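Fallemia Football Club

Le Fallemia Football Club est un club de football amateur, dont l'équipe première évolue au deuxième niveau du championnat régional. Le club dispute ses rencontres à domicile au stade Sheehan et porte un maillot vert à parements blancs. Son adversaire traditionnel est l'Union sportive Cevano.

Histoire

Le club est issu de la fusion de deux équipes de quartier, l'Étoile de Fallemia et le Sporting du Port, qui se partageaient le même terrain. La première saison se termine par une relégation, suivie d'une remontée immédiate. L'équipe se stabilise ensuite dans la première moitié du classement, avec un jeu direct qui s'appuie surtout sur les coups de pied arrêtés.

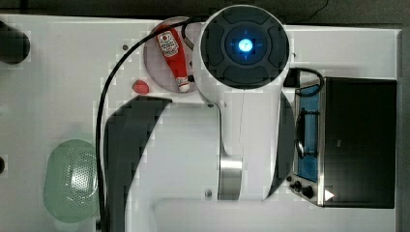
Une période plus difficile s'ouvre après le départ simultané de l'entraîneur et de 5 titulaires. Le club évite la descente à la différence de buts lors de la dernière journée, puis confie l'équipe à Mairéad McGrath, ancienne milieu de terrain formée au club. Elle abandonne la défense à trois en vigueur jusque-là et lance plusieurs joueurs de l'équipe réserve.

Le 20 avril 2019, Fallemia obtient sa promotion en battant Cevano 2 à 0 à l'extérieur. Le premier but est inscrit sur penalty peu avant la pause, le second en contre-attaque dans les arrêts de jeu, alors que Cevano avait fait monter son gardien sur corner. L'équipe termine à la deuxième place, derrière le Racing Goklow.

Stade

Le stade Sheehan comprend une tribune couverte de 400 places, côté ouest, et un talus herbeux derrière le but nord. La pelouse mesure 100 mètres de long. Elle supporte mal les pluies d'automne et plusieurs rencontres de novembre ont dû être reportées - ou inversées, avec l'accord de l'adversaire. L'éclairage a été refait pour permettre les matchs en soirée.

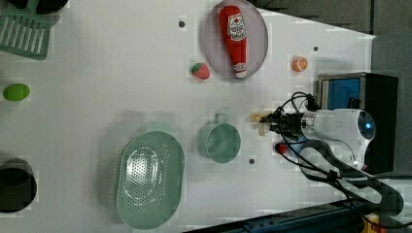
Le terrain annexe, en synthétique, accueille l'équipe réserve et les catégories de jeunes. L'équipe première s'y entraîne également lorsque la pelouse principale est fermée.

Rivalité

Les rencontres entre Fallemia et Cevano sont appelées « derby du canal », du nom de la voie d'eau qui sépare les deux communes. L'affluence y dépasse nettement celle des autres matchs de la saison. Le bilan reste équilibré en championnat, mais Cevano conserve l'avantage en coupe régionale, où Fallemia ne s'est imposé qu'après prolongation.

Couleurs et emblème

Le vert vient de l'Étoile de Fallemia, le blanc du Sporting du Port. L'écusson représente une étoile posée sur deux vagues. Il a été simplifié au moment de la promotion, et le nom complet du club y a été remplacé par ses initiales.
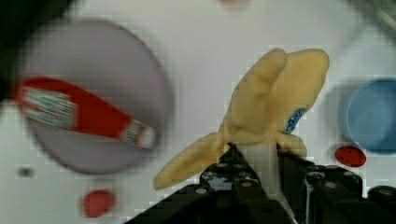

Le maillot extérieur est bleu marine. Un troisième jeu, entièrement gris, n'a servi qu'une saison, les arbitres l'ayant jugé trop proche de leur propre tenue.

Formation

L'école de football reçoit les enfants à partir de la catégorie des moins de 7 ans. L'équipe des moins de 18 ans a atteint la finale de la coupe régionale de sa catégorie, perdue aux tirs au but contre le Racing Goklow. La section féminine partage les installations du terrain annexe et dispose de son propre encadrement.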